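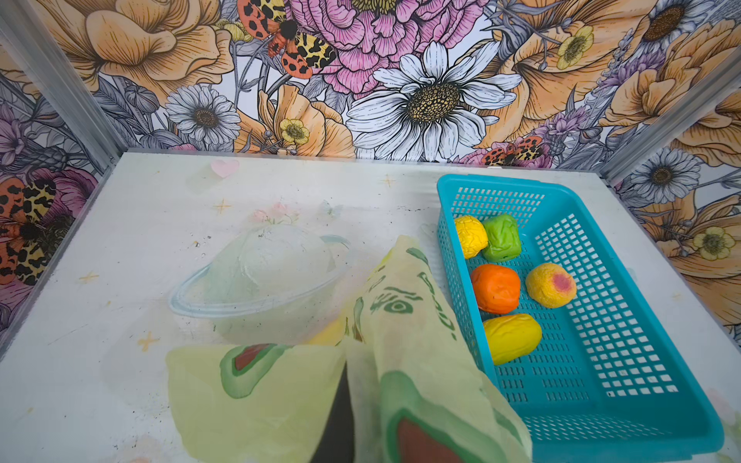 Looking after a comic collection at home

Newspaper strips were printed to be read once and thrown out, and the paper shows it. If you have inherited a box of clippings, or you've been cutting strips out of the weekend paper for years, a few jobs at the kitchen table will slow the damage down. Comic books and paperback collections need less work but the same sort of storage.

Before you start
Wash and dry your hands. Skip the cotton gloves for newsprint, as they catch on torn edges. Clear the table, wipe it and let it dry fully. Keep cups on another bench.

Sorting
Sort by size first and by title second. Daily strips are long and narrow, and they crease if they're filed behind a full colour page. Take out paper clips, rubber bands and staples. A rusty staple should be opened from the back with a blunt butter knife and lifted out, never pulled from the front.

If the date was trimmed off a clipping, write what you know in soft pencil on the sleeve. Ballpoint goes through newsprint, and felt pen spreads.

Flattening folded strips
Lay the strip between two sheets of plain white blotting paper and put a heavy book on top. Leave it for 8 days. Don't iron it, even on a cool setting - the paper is brittle and the colours can lift onto the cloth. A fold that has been there for decades won't come out completely. Leave it alone after the second try.

Old sticky tape
Tape that has gone brown and dropped off can be brushed away. Tape that still holds should stay where it is unless you're prepared to lose the ink under it. Darren Sowerby wrote in to recommend a hair dryer on low. I tried it on a spare page and got half the tape and a strip of the sky, so I can't pass that one on.

Sleeves and boxes
Use polyester or polypropylene sleeves marked acid-free. Soft vinyl pockets from the stationery aisle go sticky and pull the ink off. Put a piece of acid-free card behind each clipping. I use the Bestarberg document box, which holds 300 daily strips in sleeves with backing card if you don't jam them in. The Grusum one is cheaper but the lid bows. Any rigid box with a proper lid will do.

Store boxes flat for newsprint and upright for comic books. Upright books need to be snug, so fill the gap at the end with folded card.

Where to keep them
A wardrobe shelf on an inside wall is a good spot. Garages, roof spaces and the cupboard under the sink are not. Light does the most harm to the colours, so if you want a favourite strip on the wall, frame a colour copy and keep the original in its box.

Musty smell
Put the open box inside a larger tub with a dish of bicarb soda next to it, close the tub and leave it for 2 weeks. Keep the powder off the paper. Change the dish if the smell is still there. If you find live mould - fuzzy, or it smears - bag that piece and keep it away from the rest.

Scanning
Scan before you sleeve. Use the flat glass and not the sheet feeder. A sheet of black paper behind the strip stops the print on the other side showing through. Sorcha Brennan did her grandfather's scrapbooks this way, 229 pages over one winter, and names each file by year, month and title so they sort themselves.

Silverfish
Check the boxes every March and again in spring. Vacuum the shelf and wipe it with a barely damp cloth. Don't put mothballs in with paper.

Page updated 23/08/2025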